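Home > Reviews > Computers > Refurbished

Refurbished Dell desktop from Kvaran, Donstead

2020-12-20
By Ea Hallgrímsson

We use cookies to remember your settings. Accept | Manage

I bought this in August from the Kvaran shop in Donstead, as a bare machine with no processor and no memory. I wanted a plain desktop for accounts and a bit of photo editing, and I already had the parts to finish it. It came with a 30 day return period and a printed sheet of what had been tested.

The outside had a few scuffs, all on the side that faces the wall on my desk. I was more interested in the inside, which is laid out sensibly. The blue plastic latch is easy to spot, and the drive connectors are blue too, stacked in a column beside a perforated metal cage. Dell has printed its logo on the board next to the chipset heatsink. The graphics card has the NVIDIA name on it and stands well clear of the CPU socket, so my hands fitted without taking it out first.

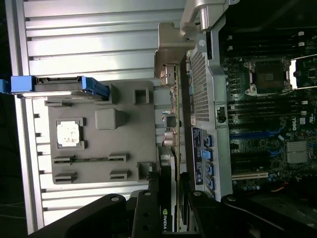 Fitting the parts

The processor took me 20 minutes, most of it spent reading the instructions twice. The memory slots have white latches and are stiff. Push harder than feels right, but keep it straight. I fitted 2 sticks to start with and may add more.

The cables are my one real complaint. They are short, and the blue and yellow wires near the expansion slot want to spring back wherever you put them. I used a Drenduvari cable tie in the end.

In use

It has run every day for 4 months. The fan is louder than the one in my old machine from Mendevham, though I only notice it with the radio off. Kvaran answered my one email the same afternoon.

I would buy from them again, and I'd order longer cables at the same time.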